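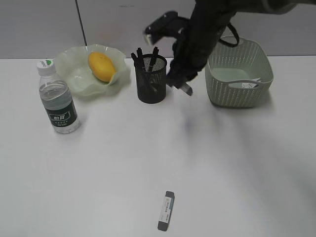

My problem is with the zero position of a small tabletop arm with a finger gripper, and I hope somebody here has the same kind of cell. It is a Brelotine arm, bought used, bolted beside a white table, and the work is simple: take a small thing from the front of the table and put it in the basket at the back. For the test I use a small eraser, which lies alone near the front, and the other items (water bottle, bowl with a mango, pen holder, basket) stand in a row at the back. The gripper must come down between the pen holder and the basket on its way, so there is not much room for error on the two sides. In November everything was good. Now the fingertips arrive 3 mm too far to the right and also a little too low, and in the evening it is worse than in the morning.

What I already tried: I ran the homing routine 8 times, I tightened the bolts of the base, and I taught the pick point again. After teaching it is fine for more than 200 cycles and then the error comes back slowly. I did not touch the camera. The cable that hangs in a loop from the upper part of the arm was replaced by me in winter, with one of the same type. Is it the encoder, or is it something mechanical? I would like not to open the joints if it is not necessary.

Posted by meshcup, April 22, 2020

kosevar_bench

An error which grows slowly and goes away after teaching is very seldom the encoder. A bad encoder gives jumps. I would look at these points, in this order.

First the cable. You say you replaced it, and I see the loop hangs quite near to the rim of the basket. Move the arm by hand, with power off, through the whole path and watch if the loop pulls or touches somewhere. If it is a little shorter or more stiff than the old one, it can load the wrist at the end of the path. Give it slack at the upper clamp, not at the gripper.

Then the gripper flange. There are four small screws behind the box part of the gripper and they become loose with time. Take hold of the fingers and try to turn them gently. If you feel any play, remove the screws one at a time, clean the thread, put a small drop of medium threadlocker and tighten crosswise. Let it stand overnight before you run it. After this you must teach the tool point again, because the old value has the play inside it.

Last, the belt of joint 2. You can check it without opening the joint: lock the arm in the stretched position, put a dial gauge at the elbow and push lightly by hand. On my arm, an older one of the same family, the needle comes back to the same mark. If yours stays away, the belt needs tension.

For the difference between morning and evening – write down the room temperature when you measure. Also let the arm run empty for some minutes before teaching. I teach always with a warm arm, never directly after switching on.

One more thing about the table. Please put a fixed mark on it, for example a thin cross with pencil, and drive the fingertip to it before each shift. An eraser can move when the fingers touch it, so you do not know if the arm is wrong or the eraser.

ivulico22

had the same on ours, it was the fingers. the tip pads wear on one side. swap left and right and look if the error changes side, takes 2 minutes

meshcup

Thank you both. I did the hand test first. The loop does pull when the wrist turns over the basket, I can feel it clearly in the last part. I opened the upper clamp and gave more length. The flange had also a very small play on one screw, so I cleaned all of them and used the threadlocker.

I swapped the fingers too, but the error stayed on the same side, so I put them back. The pencil cross is on the table now. I will run 200 cycles with the same objects in the same places and write the result here. The belt I leave for later, I must first borrow a dial gauge.

Does somebody know if the pads from the Iwasaki gripper fit on this one? The holes look the same to me but I have only the drawing.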